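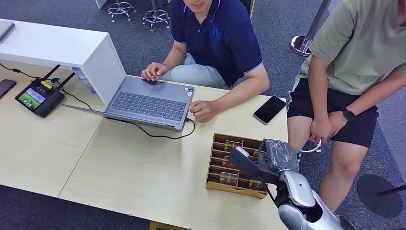

Courses > Finance Careers > Week 6 handout

Notes | Slides | Readings | Forum

WEEK 6 – DEFERRED BONUSES

Deferral = part of bonus held back, paid later, usually over three years. Cash or stock. Check which.

Vesting: cliff (all at once) vs graded (a third each year). Know the differnce for the quiz.

Case: Kauppinen, mid-size broker. Bonus pool 710 (all figs in thousands), 46 percent deferred. Work out cash paid now, then year one vesting if graded.

Leavers – good leaver keeps unvested part, bad leaver loses it. Rarholm contract counts resignation as bad leaver. Read the clause, its short.

Clawback is diferent from forfeiture! Clawback = already paid, firm takes it back.

Bring workings Tue 26 December. Max 300 words.

3 comments | 33 shares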